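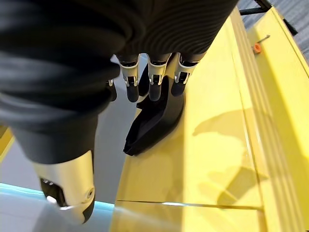 Station 9, the hand over the yellow surface with one of the black parts under it

Shop Floor Talk > Automation > The hand is on our line now. Who gets the stool?

benchrat_festham
Posted April 24, 2018

Photo up top is my new coworker at the Festham plant. The job used to be a person on a stool who picked up a black part, turned it the right way around and handed it down the line. I was that person for 13 years, on and off. Now I stand behind a tape line and watch a hand do it, and when it drops one I press a button that says ACKNOWLEDGE. I have acknowledged a great deal this spring.

Management says no one is losing a job. There were 14 of us on the shift and there are still 14 of us on the shift. What I've lost is the stool. You can't sit behind the tape line because the safety sheet says "attendant shall remain standing and alert." I managed one of those fine while sitting.

Anybody else been through this? Mostly I want to know what happened to your pay grade. Ours are up for review in June.

dow_side_dave
We got moved from Assembler 2 to "Cell Attendant," same money, new badge. Then the piece bonus went away, seeing as we weren't making the pieces. Get the bonus in writing before June. Ask me how I know.

flurnetti
Why fingers, though? For a part like that I'd put a suction cup on a stick and go to lunch.

benchrat_festham
flurnetti, I asked that the first day. Mafalda Meireles, our process engineer, told me the parts change every few months and they don't want to build a new gripper each time. Fair enough. A suction cup would also not have come with a two-day training course and a lanyard.

hj_liao
I program cells like this at another plant, so throw things if you like. The turning-parts-around job is the one everybody told us they hated. We had people out with wrist trouble every winter. I'm not going to feel bad that a machine has the wrist now.

dow_side_dave
Nobody's crying for the wrist, Liao. The gripe is that the gain goes upstairs and the standing stays down here.

hj_liao
Then gripe about the standing. Seriously, our attendants got stools. It took one risk assessment and a guy named Beat Berchtold who would not stop emailing. The rule is written for people who walk into the cell. If your button is outside the guard, it probably shouldn't apply to you.

benchrat_festham
Button is outside. I will be quoting you under a false name.

old_prinitz
Worked at Prinitz when they brought in the first arms. Here's what I'd watch for. You know the feel of a bad part. You pick it up and it's a hair off and you toss it before you've even thought about it. Six months after we went to arms there wasn't a soul on the shift who could do that anymore, and the new hires never learned. Rejects started coming back from the customer and everybody stood around looking at the arm like it was going to apologize.

hj_liao
That's what inspection cameras are for.

old_prinitz
We had a camera. It was very good at finding the defects somebody had told it about.

flurnetti
ok that one stung and I sell cameras

benchrat_festham
This is already happening, a little. I caught one last week just from the sound it made on the tray. Wrote it up and the form has no box for sound. I put it under "Other." Silvan on second shift says everything he's ever noticed in this building is under "Other."

kdunbar_jr
My dad Alasdair ran a press for more than 45 years and said the same about hydraulic clamps. I'm with Liao on this one. Every generation has a feel for something and half the time it's a feel for getting hurt.

old_prinitz
And the other half?

kdunbar_jr
The other half they should pay you to write down. So ask for that too. Title, grade, a couple of hours a week on the clock to train the new people by hand. Easier to get in the first months while they still need you to tell them what the thing is doing wrong.

dow_side_dave
Agree with this, and I agree with nothing. Bonus first, then grade, then the stool.

benchrat_festham
With respect, Dave, stool first. I'm on my feet typing this.

flurnetti
still think suction cup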